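IRNGATE, September 29, 2018 — Work to repair the stone retaining wall on the Rulley road will start next week, and drivers should expect short delays on the bend until December.

The dry-stone wall holds back the foot of the hill on the way to Ponlow. It was built in 1968 and has had only small repairs. An inspection this spring found 152 feet of it in need of rebuilding, mostly at the Irngate end.

The contractor, Magnusson, will take down the worst sections by hand and put the same stones back where possible. No mortar will be used, so water can keep draining through from the slope.

"The stone is good. It's the ground behind it that has moved," said Lenni Toivonen, the road engineer in charge of the job. He said a crew of 5 will be on site most days.

The county has set aside money for the wall and for clearing brush from the slope above it. Resetting the curb — which was in an earlier version of the plan — has been put off.

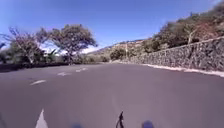 Will the road be closed during the work?
One lane will stay open at all times, with flaggers directing traffic while crews are on site. Trucks over 80 feet long will need to use the Ponlow detour.

Residents with questions can call the Irngate road office.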